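# Chapter 6: When the Work Changes Hands

At the Panganiban meal-kit plant in Hamach, the morning shift used to begin with everyone finding a spot along the packing line. There were 37 people on that line, and most of them could tell you exactly which jar, bag, or bottle would pass through their hands before lunch. Today many of the same people start the day at a worktable, setting out objects for a robot arm to pick up and put down. They are still experts in handling things. What they do with that knowledge is different now, and that is what makes this such a great place to begin the chapter!

In Chapter 5 we looked at machines that repeat one motion in one place. A bottle capper is a good example: it is fast, it is strong, and it needs every bottle to arrive standing up. The Bumari project at Panganiban asked for much more. A meal kit might hold a soft fruit, a hard bottle, and a flat tray, and the arm has to deal with all of them. Picture how differently you close your hand on a strawberry and on a saucepan handle. You never stop to plan it, but a robot's grip has to be worked out, tried, and corrected.

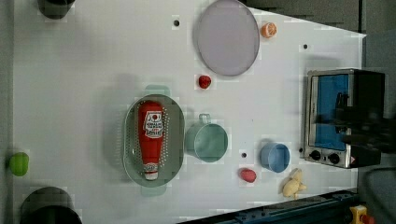

**Figure 6.1** A practice table with kitchen items, toy foods, and a toaster oven. The gripper is at right.

Look at the ketchup bottle lying in the green tray. A person would lift it out without a thought. For the arm, the tray's sides and the bottle's rounded shape are both part of the problem, and a grip that suits the bottle may be all wrong for the orange half or the big lavender plate. Choosing which objects go on the table, and how close together, takes real judgment. At Panganiban this job is called *staging*, and the people who are best at it came from the packing line.

Finik, the software the plant uses, keeps a record of every attempt. In September the team logged 487 failed grips, and the stagers went through all of them. They noticed patterns the engineers had missed, such as trouble with anything that rolled when nudged. Years of packing had taught them to watch for that (ask anyone who has chased a lime down a conveyor).

Not every change has been welcome. Staging is quieter work, and several people say they miss the talk on the old line. Pay rates took 8 months to settle. Some workers wanted training and got it late. We will return to these complaints in Section 6.3, where you will read the plant's job descriptions from before and after the change.

**Before you read on:** Choose a job you know well, paid or unpaid. Write down one part of it that you do by feel. How would you explain that part to a machine, and who would you want in the room to help you?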